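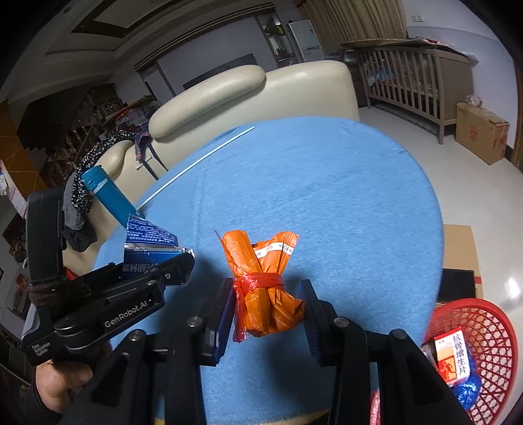
Wohin mit dem Verpackungsmüll, der sich über den Tag auf dem Wohnzimmertisch ansammelt? Am besten einmal am Abend in einem Gang weg damit, Folien und Karton getrennt, und den Tisch danach frei lassen.

Florencia Iturra schreibt für Bundano über kleine Haushalte und hat dafür elf Wohnungen besucht. In den meisten ist der runde Tisch vor dem Sofa der Ort, an dem alles landet: aufgerissene Tüten, leere Schachteln, zerknülltes Papier. Ein Mülleimer steht selten in Reichweite.

Iturra rät zu einer festen Reihenfolge. Zuerst kommt alles auf eine Seite des Tisches. Was bleibt, etwa die Trinkflasche, wird nach hinten gestellt. Dann werden die Schachteln geöffnet, geprüft und flach gefaltet. Folien lassen sich zusammendrücken und mit einer Schnur umwickeln, sonst gehen sie im Beutel wieder auf.
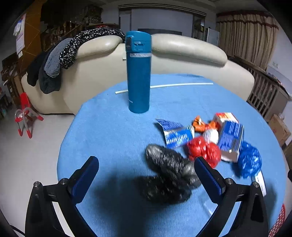
Die Flasche bleibt stehen, der Haufen rechts kommt weg.

Eine Tischdecke aus Stoff macht etwas mehr Arbeit. Krümel setzen sich fest und werden beim Wischen nur verteilt. Olga Cabral, die seit vier Jahren in einer der besuchten Wohnungen lebt, schüttelt ihre Decke am Fenster aus und wäscht sie alle zwei Wochen. Einen Tischeimer hatte sie auch einmal. Er war nach zwei Tagen voll und stand dann selbst im Weg.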